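April, abends

Um kurz nach sechs aufgestanden, Kaffee, zwei Scheiben Brot vom Vortag. Draußen Nieselregen, also nicht aufs Rad, sondern zu Fuß runter zur Bahn. Unterwegs den Brief an die Hausverwaltung eingeworfen, der seit Tagen in der Jacke steckte.

Heute war Flaschentag. So nennen wir das inzwischen, obwohl es nur darum geht, dass die leeren Plastikflaschen endlich aus den Ecken kommen. Thaís hatte gestern schon einen Zettel an die Tür gehängt: alles ohne Pfand in den Eimer, alles mit Pfand in die große Tasche, Deckel extra. Ich finde die Regel mit den Deckeln umständlich, aber sie sammelt die und will die Tüte bis zum Sommer voll haben. Der durchsichtige runde Eimer stand hinten vor der Wand, frische gelbe Tüte drin, und vier Flaschen lagen auch schon darin. Eine davon war grün, die anderen klar.
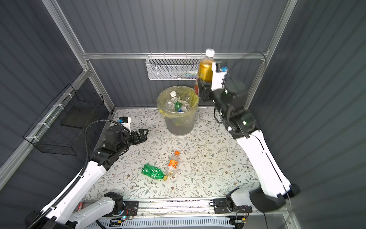 Am Vormittag erst einmal die Tüten sortiert. Die von Hunetti sind zu dünn, die reißen, sobald man den Rand über den Eimer zieht. Tarcísio hat vor drei Wochen eine ganze Rolle davon gekauft, 32 Stück, und jetzt müssen wir sie aufbrauchen. Ich nehme sie doppelt. Die gelben sind besser, davon ist aber nur noch ein Rest da. Auf die Einkaufsliste geschrieben: gelbe Tüten, Spülmittel, Kabelbinder in Weiß.

Gegen elf rief Malachy an, wegen der Regale. Grareck liefert erst in der übernächsten Woche, und zwar nur bis zur Bordsteinkante. Er will jemanden mit einem Rollwagen fragen. Ich habe ihm gesagt, dass 900 Millimeter Breite das Äußerste sind, sonst geht die Tür nicht mehr ganz auf. Er meinte, er habe nachgemessen. Ich werde trotzdem selbst noch einmal messen.

Mittags Linsensuppe von gestern, im Stehen gegessen. Aparecida hatte Orangen mitgebracht und mir zwei abgegeben. Sie hat erzählt, dass ihre Schwester jetzt bei Batista in der Bäckerei arbeitet und um drei Uhr früh aufstehen muss. Das wäre nichts für mich. Danach kurz über den Urlaub gesprochen, aber bei uns beiden steht noch nichts fest.

Die Matte mit den Ranken und Blüten bleibt vorerst liegen. Maiara mag das Muster, ich sehe darauf jeden Krümel zu spät. Man fegt und denkt, es ist sauber, und dann war das kleine Braune doch keine Blume. Sie hat vorgeschlagen, ein einfarbiges Stück von Rusetness zu nehmen, aber das kostet fast das Doppelte, und bezahlt wird es aus derselben Kasse wie die Tüten. Also vertagt. 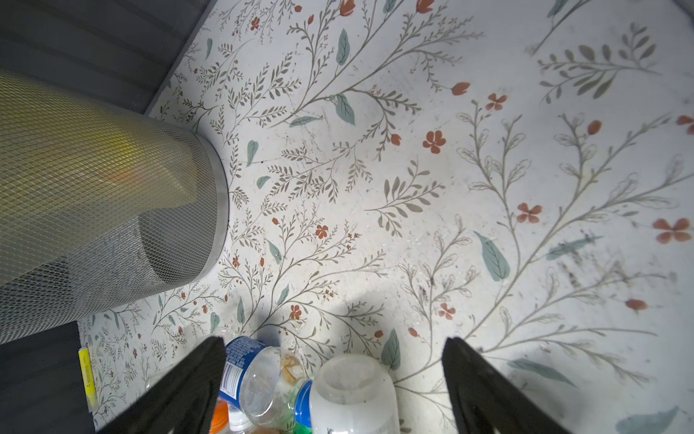 Am Nachmittag ging es mit dem Sortieren weiter, und ich war langsamer, als ich wollte. Das meiste hält auf, weil man jede Flasche noch einmal in die Hand nehmen muss. In der klaren mit dem blauen Etikett klebte ein bräunlicher Rest, und von den Deckeln lagen ein blauer, ein orangefarbener und ein grüner dabei. Die drei sind für die Sammeltüte von Thaís. Flaschen mit Resten möchte ich in Zukunft gleich ausgespült haben, sonst riecht es im Mai nach zwei Tagen. Das schreibe ich mit auf den Zettel. Der Korb aus Metallgitter soll fürs Papier bleiben, finde ich, durch das Gitter sieht man wenigstens, wenn jemand etwas Falsches hineingeworfen hat. Tarcísio will ihn lieber auch für Flaschen nehmen. Wir sind uns nicht einig geworden – morgen noch einmal.

Um halb fünf Schluss gemacht. Auf dem Rückweg im Supermarkt die Pfandflaschen von zu Hause abgegeben, 20 Minuten angestanden, weil ein Automat gesperrt war. Die Kabelbinder gab es nur in Schwarz, habe keine genommen. Gelbe Tüten waren aus.

Zu Hause Wäsche aufgehängt und die Orangen gegessen. Der Rücken zieht ein wenig vom Bücken. Mama zurückgerufen, ihr geht es gut, der neue Herd ist angeschlossen. Für morgen: Zollstock einstecken, Malachy wegen der Tür schreiben, Miete überweisen.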